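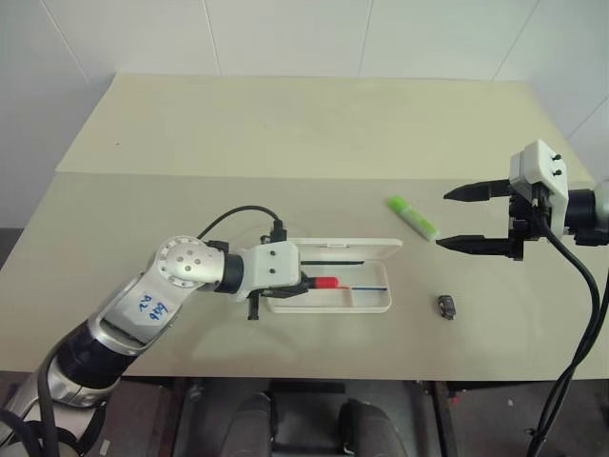 Two-arm pencil case task: how do I decide what counts as a good example?

Posted by dimeck_bench on 17/03/2025

I'm collecting demonstrations for a two-arm setup and I would like some advice before I record any more. The task is putting stationery into a hinged plastic pencil case. One person drives both arms by hand with a pair of leader arms, and the policy learns from the recordings. Camera is at head height looking down at the table.

The instruction text for the task is "put the pens in the case." An episode starts with the case open on the table, lid folded back, and some of the items outside it. It ends when the items are inside and both grippers have let go and moved back. We don't close the lid yet. I want to add that later as its own task.

So far I have 1,000 episodes. I trained on all of them and the result is disappointing. The policy gets the right arm to the highlighter and picks it up most of the time. Then things go wrong at the case. Either it lets go too high and the highlighter rolls off the lid, or the left arm grabs something already in the tray and lifts it when it had no reason to. With the thin pens it is worse. It closes the fingers, comes up with nothing, and carries on to the case as if it had the pen.

Here is what I know about the data:

Two people recorded it. I did the first part and a student did the rest. I tend to use the left arm to straighten a marker in the tray before the right arm brings the next item. The student mostly leaves the left arm parked.

The case starts in nearly the same spot every time, a bit left of center. The loose items get moved around more.

I kept episodes where I missed a grasp and tried again. I threw out episodes where something fell on the floor.

The tabletop and the wall behind it are both very pale and so is the case. I don't know if this matters.

What I'm asking is mainly this. Should I throw away my own episodes, or the student's, so there is only one style? Should retries stay in? And is it worth recording another thousand or should I fix what I have? Each hour of recording is an hour I'm not doing anything else, so I'd like to spend it well.

Software is Lurkell for recording, and the training code is our own. Happy to give more detail.

Miyuki Hoshino

I would not record anything new until you have watched what you have. I know that's dull advice. Take a random 38 episodes from each operator and watch them at double speed with a notepad. Don't watch for whether the task got done. Write down which arm moved first, what the left arm did and why, where the item was released, and how long the arms sat still.

From your description I think you have three separate problems and they need separate fixes.

First, the left arm. In your episodes it reaches into the tray and moves a marker. In the student's it doesn't. The policy can't see who is driving. It sees a case with a marker in it and has examples of both behaviors from almost the same starting view, so sometimes it does one and sometimes the other. And if it starts your version and drifts into the student's halfway through, you get what you're describing, where it holds a marker and lifts it with no plan for it.

You need a rule written down that both of you follow. The rule can be "the left arm straightens a marker only when it is lying across a divider or sticking out of the tray." Or it can be "the left arm never touches the contents." Either is fine. I prefer the first because you'll want that skill when you get to closing the lid, but then you need starting positions where the marker really is crooked, and a good number where it's already straight and the left arm correctly does nothing. If you only record the crooked ones it will reach for everything.

I would not delete one person's work just to have a single style. Sort by behavior. Some of your own episodes will fit the rule and some won't, and the same goes for the student.

Second, the release height. Look at where the fingers open. When people drive leader arms and get tired, they start dropping things from higher up because it's faster and usually works. A highlighter dropped a few centimeters into an empty compartment stays there. One dropped onto a pen that's already in the tray rolls. Both count as a success in your folder if it happened to stay. I mark these as "success, high release" and leave them out of training. We lost a lot of episodes doing this on a cutlery task and the policy got better with fewer.

Third, the thin pens. A pen lying flat on a hard table is a difficult pick for parallel fingers. Your operators know they have it because they can see it come up, and they pause for a moment to check. If that pause is missing, or if you trim still frames automatically, there's nothing in the data that connects "fingers closed on nothing" to "go back." Check whether Lurkell is trimming. There is a setting for dropping frames with no joint motion and on our install it was on by default.

So on retries, my answer is keep them, provided the retry is clean. Missed grasp, short look, open, move back, try again, got it. That's useful. What isn't useful is scrabbling at the pen six or seven times and finally flicking it into the fingers sideways. I cut those.

About the gripper signal: are you recording the commanded width or the measured width? With a thin pen the two are close to each other, but the measured value will stop slightly short of fully closed if something is there. If you only give the model the commanded value it has to judge the grasp from the picture alone, which on a thin black pen held in black fingers is asking a lot.

On pale on pale, I wouldn't worry much about the wall. I would think about the case edges. If the rim of the tray is hard to pick out against the table in your footage, put a darker mat down for part of the new recordings. Not all of them. Change the lighting for some too.

And move the case. If it has been a bit left of center for all 1,000 then the policy may not be looking at it in any meaningful way. Test that now, it costs nothing. Shift the case a hand's width toward the back of the table and run the policy. If it drops things where the case used to be, you have your answer.

pallet_ron

More data fixes it. We were stuck for ages and then we got to 2,060 episodes and it just started working. I wouldn't spend too long sorting. Also use wider finger pads, the grippy kind, helps with pens.

dimeck_bench

Thanks both. I did the test Miyuki suggested and moved the case back. The highlighter went down on bare table twice in a row, neatly, right about where the tray normally is. So that's settled.

Trimming was on. I had no idea. The raw recordings still have the still frames so I can export them again.

It's the commanded width. I'll switch to measured, which we do log.

pallet_ron, did you change anything else between being stuck and 2,060? Same operator the whole way?

pallet_ron

New operator and we moved the camera. Also cleaned the lens I think. So I guess it could be that.

Emon

Adding a bit on how to lay out the next batch, because I do the scheduling for this kind of recording and the layout makes more difference than people expect.

Make a list of starting positions before you sit down and have the operator set the table from the list. If you leave it to the operator, the items end up in the same few places. People put things down where they're easy to pick up. Ours is a printed sheet with a grid, with case position, case angle, which items are inside, which are out, and which way each cap points.

Cap direction matters for highlighters and markers. The cap end and the body are different thicknesses on a lot of them, so the fingers close differently. If caps always point away from the operator in training, then turn one around and see what happens.

Include some small things that aren't pens. An eraser or something similar sitting near the highlighter is good, but decide what the instruction means for it. If the text says "put the pens in the case" and your operator sometimes puts the eraser in as well, you've taught it that the words don't matter. Write two instructions, one for pens only and one for everything, and record both from the same starting tables. We do them in pairs, one after the other, with the table reset to match.

Keep sessions short. We stop at 6 blocks a day per person with a break after each one. I looked back through our December recordings when we were trying to hit a number before the holidays and the last block of each day was mostly high drops and rushed grasps. We ended up using very little of it.

Have the operator grade each episode right after recording it, with one key. Good, usable, bad. It takes a second and they remember what went wrong. Going back a month later takes far longer. Someone else should check a sample of the grades, since people are kind to themselves.

For size, I'd take whatever survives your sorting, add a few hundred from a proper list, train, and look at the failures before planning the next lot. On the Miranda bench we work in small batches like that and each list is written from the failures of the one before.

dimeck_bench

Printed a grid this morning. The case angle was something I'd never varied at all. I'm going to do the sorting first with Miyuki's rule about crooked markers, then record from the list, with the student and me swapping after each block. I'll post the numbers here when the next training run is done.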